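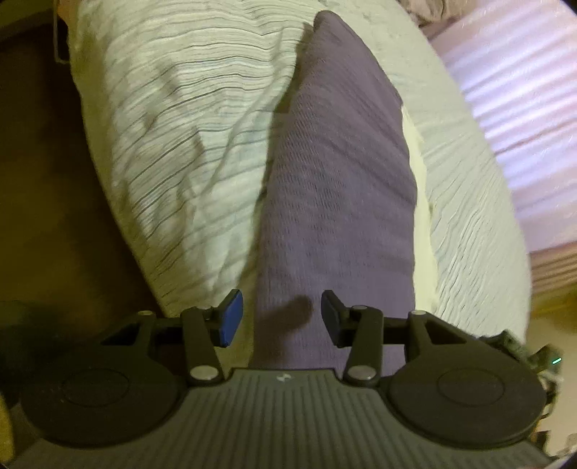
Washing a knit cushion without ruining it

I have read plenty of laundry advice and I trust very little of it. Most of it says "machine wash gentle" and leaves you to find out what gentle means on your own machine. On mine, at the old apartment in Cirnville, it meant a cushion that went in long and smooth and came out shaped like a sock full of gravel.

So this is the slow way. It suits a long knit cushion, the soft tapered kind with a waffle-like texture, and any filling that can get wet. If you don't know what the filling is, look for a tag. If there's no tag, skip to spot cleaning at the bottom.

What you need

A bathtub or a big sink
Mild liquid detergent
2 large towels
A drying rack that lets air through underneath

I don't use fabric softener. People swear by it for knits, but I tried it for a while and all I got was a smell.

Step 1. Check the color

Dampen a white cloth and press it against the back of the cushion. Grays and lavenders look harmless, but I had one that left a purple smudge on the cloth. If yours does that, keep it well away from white pillowcases and wash it alone.

Step 2. Vacuum first

Use the brush attachment on low suction and go along the ridges. Hair hides in textured knit, and once it's wet it mats down and stays there.

Step 3. Soak and squeeze

Fill the tub with cool water and stir in a capful of detergent. The bottle will suggest more. Bottles usually do. Push the cushion under, let it sit for 11 minutes, then press down with flat hands from one end to the other. No twisting or scrubbing.

Step 4. Rinse

Drain, refill, press, and repeat until the water has no suds. This takes longer than you want it to.

Step 5. Towel it

Lift the cushion with both arms under it. If you pick it up by one end, the wet filling slides to the other and the knit stretches. Roll it in a towel, lean on it, then do the same with the second towel.

Step 6. Dry it flat

Lay it on the rack and pull it back into shape while it's damp – wide part first, then the narrow end. Turn it morning and evening. It will feel dry on the outside long before the middle is, so squeeze hard and smell it before it goes back on the bed.

Spot cleaning

Mix a drop of detergent into a cup of cool water, dab with a cloth, then dab again with plain water. Old stains may only fade. I doubt the sprays that promise 100 percent removal, and the one I bought left a ring.

Last updated October 2024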